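Mon 16 October

Arrived early to look at the overnight log before anyone else needed the cell. The pushing run had stopped at episode 1,951 with a force limit trip on the wrist. The arm was parked at its safe height, brakes on, no other alarms. So the stop itself worked. What I care about is the stretch before the stop, and that took the rest of the day.

The log shows the tool height reading correctly the whole night. The commanded height for a push is 2 mm above the board, and the controller reported 2 mm above the board for every stroke, including the one that tripped. The force trace disagrees. Vertical load is flat until late in the run, then starts to show a small spike at the beginning of each stroke, then a larger one, and at the end the rod is plainly bearing on the wood. There is a scratch in the surface to go with it, short and shallow, running with the grain. I could catch a fingernail in it.

Two possibilities: the board had come up, or the rod had come down.

Checked the board first. Both front fasteners were tight. Ran the dial indicator over nine points and compared with the sheet from April. The largest difference was small enough to put down to humidity. The table had not moved either. That left the rod.

The rod is held by friction in the collar. There is no shoulder above it and no pin through it, only the clamp screw. I had marked the rod with a scribe line at the collar face when it was fitted, and the line was now visibly below the face. It had slipped downward under its own weight plus vibration, a little at a time, and the controller had no means of knowing. It computes the tip position from the flange and a fixed tool length. If the tool gets longer, the arithmetic stays the same and the tip goes into the board.

Pulled the clamp screw. It came out with almost no effort. The procedure from Plustow gives a torque value for it and also calls for thread locker, and I found no residue of any on the threads. I fitted that screw myself after the last tool change and the maintenance sheet has my initials in the torque box. The box for thread locker is blank. I don't remember skipping it.

Cleaned the screw and the bore with solvent, let both dry, applied the compound, seated the rod on a gauge block, torqued, marked again. Left it to cure over lunch and well past it.

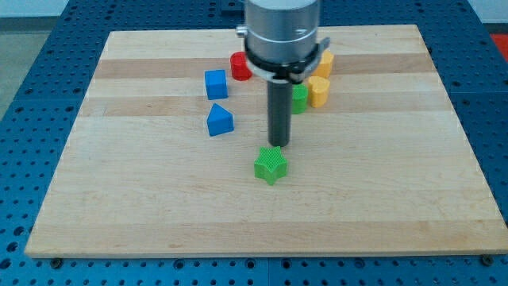 D. Jastancombe
Test technician, manipulation cell

Restarted in the afternoon at reduced speed, with the force threshold lowered to 25 N for the rest of the week. The star is the piece I use for checks. It has the least forgiving outline: if the tip is low or off to one side, the rod catches an inside corner and the piece spins when it should slide. Ran it toward me and back again, then did the same with the heart. Vertical load stayed flat on both. The scribe line was level with the collar face afterward, as far as I can judge with a loupe.

That is not proof. The slip took most of a night to show itself, so a few strokes in the afternoon say only that the tool length is right today. I have set the program to pause every 1,000 strokes and touch the tip to a fixed reference block off the board. If the measured height differs from the stored height by more than the tolerance, the cell stops and waits for a person. The check adds little to the run time. It should have been in there from the start, and the original Bakke commissioning notes do suggest it, on a page I had read and filed.

On the safety side, I wrote it up as a minor incident. Guards were closed, no one was inside, and the trip did its job. But the trip was set for a hard collision, and a slow drift could load the tool for hours before reaching it. The same gap exists on the Skodell cell, which uses an identical collar with a heavier tool. Checked that one before leaving. Its mark was still aligned, but the screw took a further part turn to reach torque, so I locked it out until it can be done properly.

Still open:
– order collars with a cross pin, or have ours drilled
– trend alarm on vertical load, separate from the trip limit
– second set of initials on the tool change sheet
– sand the scratch, or leave it and remap the board height

I lean toward leaving the scratch. Sanding makes a hollow, and the small pieces will find it. Overnight run is queued at half length. Cell locked, key back in the cabinet.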